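The Eighteenth Pair

The Stunen laundry had promised the hotel folded jeans by November, and it was already the second week. I was paid to sit with the arm and write down what it did.

It did towels well. Ten in a row, corners square, and I wrote "yes" ten times. Denim was different. It would take hold of a hem, lift, and the whole leg would slide back down on itself. Then I got up, spread the jeans out again and sat down.

"Can it do them or not?" the manager from Mondon asked over the phone.

"It can do 5 in 18," I said.

"My mother could do 18 in 18."

I said his mother had not cost what this cost. He asked me to try one more pair before lunch. I laid them on the green mat with the waistband to the right, smoothed the pockets with my palm and stepped back over the cables.

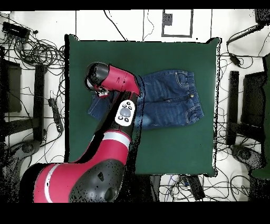
After Lunch

I folded the rest by hand. It took me ten minutes. In the notebook I wrote the arm's number first, then mine, and drew a line between them.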